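Robot Learning for Manipulation
Handout 9: Learning to place objects from head-camera demonstrations
Tumaini Waweru
April 12, 2023

Last week we finished with open-loop grasping, and several of you asked why we spent so long on picking things up and hardly any time on putting them down. Good question, and today is the answer! Placing is where a lot of the interesting failures live. A policy can get a perfect grip on a pen and still drop it on the rim of a plate, or let go two inches too high, or never let go at all.

1. The task

We want a policy that takes camera images and joint readings and produces arm and hand motions that put a named object on a plate. The instruction is one short sentence, such as "put the pen on the plate." Other objects may be on the table, and the policy has to leave them alone.

Written out, at each time step t we have:

o(t) = the head-camera image plus the joint positions
g = the instruction, fixed for the whole episode
a(t) = target joint positions for the arm and the fingers

and we want a policy that gives a(t) from o(t) and g. That is all. No object models, no depth map, no list of where things are. Everything about the layout of the table has to come out of the image, and I still find it wonderful that this works as often as it does.

2. The data

We will use the Clellisetti set throughout this unit. It has 883 demonstrations, all on tabletops, recorded by people driving the robot by hand. Bonifacio Ortuño put the set together and has kindly let us use it before the paper is out, so please don't pass it around.

A few things to know before you open the files:

The layouts are simple on purpose. Most have one plate and a handful of everyday things.
The objects were moved between episodes, and so was the plate.
200 of the demonstrations are held out. Do not train on them, even "just to check."

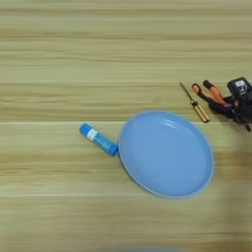
The first thing people try is to describe each layout by hand: plate center, object center, object angle. It feels tidy and it gets you a baseline in an afternoon. I encourage you to do it once, because you learn what the hard cases are. Two objects that nearly touch will be merged by a simple color threshold if they are close in color, and a blue thing beside a blue plate is exactly that case. Shadows are the second trouble spot. A soft shadow on pale wood can look like an edge to a weak detector, and then your plate center drifts toward it.

A learned encoder has to deal with the same difficulties, but it gets to use the whole image at once. Compare the two on the same episodes before you decide which you believe.

3. Behavior cloning, and what goes wrong with it

Recall the basic recipe from Handout 4. Collect pairs (o, a) from the demonstrations and train the policy to predict a from o with a squared error loss. It is supervised learning and nothing more.

For placing, two problems show up right away.

Drift. A small error at step 10 puts the hand somewhere the demonstrator never was. The policy has no data there, so the next error is larger. By the time the hand reaches the plate it may be well off to one side.

Averaging. Suppose half the demonstrators reach the plate from the left and half from the right. Squared error pulls the prediction toward the middle, and the middle may be a path that no one would ever choose. Draw this one on paper, please. It makes sense in about ten seconds once you see the two arcs and the straight line between them.

4. Action chunks

The fix we will study is to predict several future actions together. In place of a(t) the policy outputs

a(t), a(t+1), ..., a(t+k-1)

and the robot carries out some or all of them before looking again. With a chunk of length k, an episode of T steps needs only about T/k decisions, so there are fewer places for drift to creep in. Our default for the assignment is k = 100.

There is a cost. During a chunk the robot is committed. If the pen rolls, or somebody bumps the table, the policy won't react until the chunk is over. You can soften this by asking for a new chunk at every step and blending the overlapping predictions:

a(t) = sum of w(i) * a_i(t), divided by the sum of w(i)

where a_i(t) is what the i-th still-active chunk says about time t. The weights w(i) fall off exponentially. Try it with more weight on the older predictions and then with more weight on the newer ones, and watch how the motion changes. (I have a favorite, but I want to hear yours first.)

Chunks also help with the averaging problem, though less than people hope. A longer chunk makes it easier for the model to stay with one side once it has started. It does not help it pick a side. For that we need a policy that can represent more than one answer, and that is Handout 10.

5. Approach, line up, release

It helps to split a placing episode into three stages when you read the results. The policy itself doesn't know about them.

Approach: the hand travels toward the plate.
Line up: the hand slows down near the rim and the object is brought over the surface.
Release: the fingers open and the hand backs away. 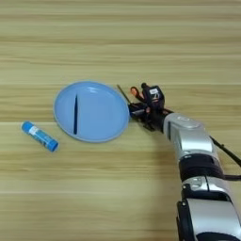
Figure 2. Hand at the right rim of the plate, with a thin black rod pointing up and to the left.

Line up is the stage to study closely. The hand is near its goal, so a small error in the wrist angle moves the far tip of a long object quite a lot. For a rod of length L and a small angle error e (in radians), the tip moves by L times e. Short, chunky objects forgive you. Long thin ones do not.

Notice too how much of the view the arm takes up at this point. The camera sits at the head, and the forearm covers part of the table on its way in. If your encoder was trained mostly on clear views, its features can shift quite suddenly here — plot them over an episode and look for the jump.

A plate that already holds something adds one more wrinkle. Has the task been done already? A policy trained only on clean plates may read an object in the well as a sign that it should stop. Casado, our simple baseline, does this a lot. Rotham, the chunked policy you will be training, does it less, and I would love for someone to find out why.

6. Assignment

a) Train Casado for 2,000 steps with the settings in the starter file. Save the loss curve.
b) Train Rotham for the same number of steps with k = 100, then with a k of your own choice.
c) Run all three on the held-out episodes using the Prutix viewer. Label each failure as approach, line up or release.
d) Pick one failure you find puzzling and write half a page on it. Include what you expected to see and what would change your mind.

Part d is worth as much as the other three together. A careful half page on one odd episode is more useful to me than ten plots.

Reading for next time: Handout 10, sections 1 to 3. Skip the proof in section 2 unless you enjoy that sort of thing, in which case come and see me, there is a lovely shortcut.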